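Call for participants: scam awareness sessions and diary study, Prelton

Kurup is looking for adults in and around Prelton to take part in a study on how people deal with suspicious calls, texts and emails at home. The study starts in November and runs for six weeks. We have places for 66 people.

You do not need to have lost money to a scam to apply. We want to hear from people who have been caught out, people who hung up in time, and people who are not sure which calls were real.

What you will be asked to do

Keep a short diary of any contact that seemed odd to you: a delivery text, a refund offer, a caller who said they were from your bank. Each entry takes a few minutes. You can fill it in on paper or online.

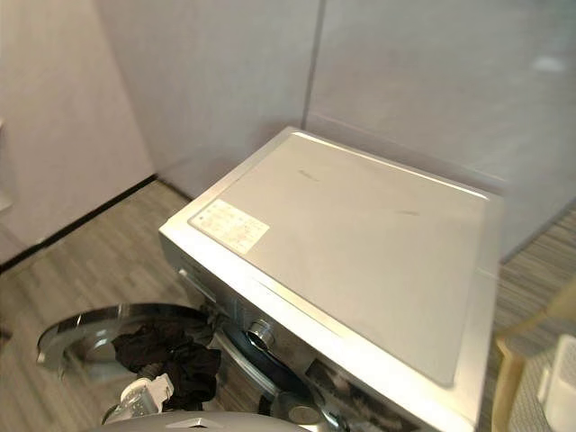
You will also come to two group sessions, each lasting 70 minutes. The first covers how to keep the diary. The second is a discussion led by Wanda Tomaszewski, with tea and a break halfway.

We will never ask for your account number, PIN, passwords or one-time codes. If anyone contacts you about this study and asks for them, end the call and tell us.

Who can take part

You should be 18 or over, live at home and answer your own phone or email. People who care for an older relative and handle their post or calls are welcome -- please say so when you apply. Bank staff and anyone who works for a phone company cannot take part.

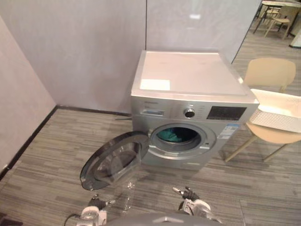
Payment and expenses

Everyone who completes the diary and both sessions gets a £70 shopping voucher. Bus fares are paid on the day if you bring your ticket. If you leave early you keep your fares, but the voucher is not paid.

Your information

Diaries are stored under a number, with names kept separately. You can withdraw at any point up to the second session and have your entries destroyed.

How to apply

Ask for a form at the Kurup front desk, or write to Parvathi Subramaniam, Study Office, Room 517, Guvemia House, Prelton. Large-print forms are available. Places are offered in the order forms arrive, and we will reply by letter either way.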